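Ticket: Gripper pads at station 4 lift at the edge
Opened by: Yao-tsung Tse
Assigned to: Maëlle Vachon
Status: waiting for parts

Yao-tsung, 9:35
The pads on both fingers are wrinkled along the top, and at the corner a small piece curls out. I cleared the table and opened the gripper to check.

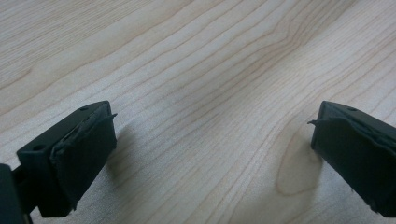

Both fingers open, pads curled at the inner corners.

Maëlle, 10:12
Thank you. Please do not glue them. I ordered 3 pairs from Flira. Does it disturb the work?

Yao-tsung, 10:20
A little, when I go into the fabric box. The walls are soft and the corner of the pad can catch on them. For me the bigger question is the wrist. Before Jeltuvov we packed by bare hand, now every item goes through the grippers, and the target is still 300 per shift. Rosaire and I both feel it after lunch - mostly in the right hand, when we reach down into the box.

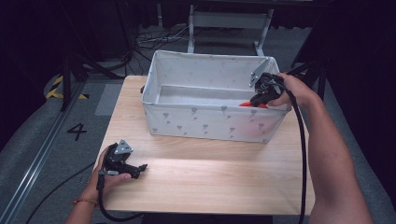

Steps agreed with Tetteh Sowah, 11:00
1. Station 4 continues at slow pace until the new pads come.
2. Change of operator every 35 minutes, also at the other stations.
3. Tetteh asks Bostora if the target can go down while people learn the tool.

Rosaire, 14:40
Changed over two times. My hand is better. Pads are the same.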